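Workshops > Sheds and Benches > Checklists

4 minute read

My end-of-spring bench check, with comments

I do this twice a year, once now and once in October when the damp comes back. Malcolm Mottram gave me the bones of it when I took over the unit at Wadlow, and I've scribbled all over it ever since.

1. Worktop edges. Run a cloth along them and see where it snags. OK, apart from one splinter by the vice, sanded.

2. Legs and feet. Lean on each corner in turn. Back left rocks a bit - packed for now, needs a proper foot. MONITOR.

3. Fixings. Nip up every bolt you can reach, then get down on the floor for the ones you can't (bring a cushion, I mean it!). OK.

4. Surface finish. Oil or varnish, I don't mind which, but bare patches soak up everything. Two by the kettle, and yes, I know the kettle shouldn't be there. ACTION: me.
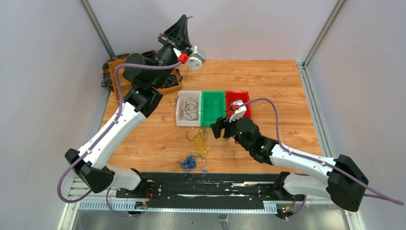 Wood-grain top, pale walls behind.

5. Lighting. Sit down and work for ten minutes before you tick this one. I always used to tick it standing up, and then wonder why my neck hurt. OK.

6. Sockets and leads. Look for scorch marks, loose plates and anything with tape on it. One extension lead failed and went straight in the bin. Replaced.

7. Extinguisher. Pin in, needle in the green, nothing stacked in front. I had to move a box of offcuts, so half a tick.

8. Way out. I want 90 cm clear from the bench to the door. Passed, once the bike was outside.

9. First aid box. Plasters low again. Eyewash out of date - ACTION: order two.

Checked Wednesday, May 25, 2022. Next one in October, unless the back left foot gives up first.

Comments

Brenda Cheetham
What are you using for oil these days? I had a tin of Atden and it stayed tacky for a week.

Malcolm Mottram
You've dropped my line about checking the vice jaws! Put it back in after number 3.

Brenda Cheetham
Mine's on castors, so I check the brakes as well. Might be worth adding for other people.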